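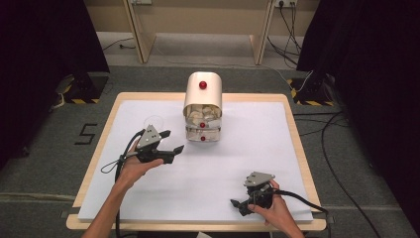 I have owned four tables that claimed to be work tables, and three of them were dining tables with ambitions. The Grastau is the fourth, and it has been in my back room for ten months, which seems long enough to have an opinion. It's a plain rectangle with a pale wood frame and a big white board laid over the top, and the board covers nearly everything except a narrow band of wood showing along all four sides. I paid $518 for mine, delivered. The cream-colored contraption with the red knobs is not included, in case anyone was about to order on the strength of it.

Let me start with the board. I bought the table for the board. I mend things, I repot things, I take apart small household items with great confidence and put them back together with less, and for years I did all of this on dark walnut veneer, where a dropped screw went to live with its ancestors. On white, a dark screw has nowhere to hide. I drop the same number of screws as before but I now find most of them, and my language has improved.

The catch is that the reverse also applies. Anything clear disappears. I've spent long minutes patting the surface like a man looking for his glasses, trying to locate a transparent ring that was sitting in plain view the whole time. White paper is nearly as bad. Annatjie Shezi cuts sewing patterns on the same table and went back to blue tissue after a week.

Assembly

The box says 30 minutes. I believe that someone, somewhere, has done it in that. Siyabonga Mathebula and I took most of an afternoon, partly because the leg bolts come in two lengths that differ by the thickness of a fingernail and share one bag. The instructions show both as the same drawing. If a bolt seems to be going in a little too easily, it's the short one and it belongs on the other rail. We learned that on leg three.

All the holes lined up, though, and I've put together enough furniture to know that this deserves its own sentence.

Does it wobble?

A little, on my floor, which slopes toward the window and has done so since before I was born. On Annatjie's floor it stood dead still. There are no adjustable feet on the Grastau, and at this price I think there should be. I have a folded seed packet under the back left leg. It's been there since October and I no longer see it.

Leaning on the long side is fine. Leaning on a corner is fine. Sitting on it, according to the leaflet, is forbidden, and I can report that it didn't seem to mind.

Cleaning

Pencil comes off with a damp cloth. Coffee comes off if you get to it before lunch. Ballpoint comes off with rubbing alcohol and an apology. The only thing that has beaten me is a red marker that Tshepo Mkhize used to trace around a bracket "just lightly," and there is now a faint pink bracket near one end that will outlast us both.

Then there's the seam. Where the board meets the band of wood there's a thin line, and into that line goes everything small that a table can collect: crumbs, glitter, thread, potting soil, the gray dust that comes off old foam. A stiff toothbrush gets it out. I do it about once a month, or when people are coming over who might notice, and those are not the same schedule.

The wood itself arrived with a finish so thin I'm inclined to call it a rumor. I gave the band a coat of clear wax and it has held up well. Without wax I'd expect rings from cups, because I got one in the first week.

Things on top of things

Smooth-bottomed objects slide. This matters more than I expected. On my old table anything with a bit of weight stayed where it was put, but on the board a plastic base will travel if you push a button or turn a knob with any feeling. I keep a square of rubber drawer liner handy and it solves the problem completely for the cost of a sandwich.

Glare is the other thing. With the overhead light on, the board throws it straight back at you. Move the lamp to the side and it's fine. Xolani Makhubela suggested sunglasses and was asked to leave.

What else I looked at

The Bredier is cheaper and lighter, and I tried one at Roos Van Damme's place. Nice height, but the top is dark gray, so we were back to the ancestral screws. The Eltis has a white top and a drawer, and the drawer is lovely, but it hangs exactly where my knees go. I don't think I'm an unusual shape. If you're shorter in the leg, go and sit at one before you spend more than you need to on the Grastau.

Would I buy it again? Yes, with a mutter about the feet. It's a flat, bright, sensible surface that takes a lot of clutter without complaint, and it has stayed in one piece while I've taken a fair number of other things apart on it. I'm giving it a 9 out of 10. The missing point is for the bolts. Grastau, put them in two bags.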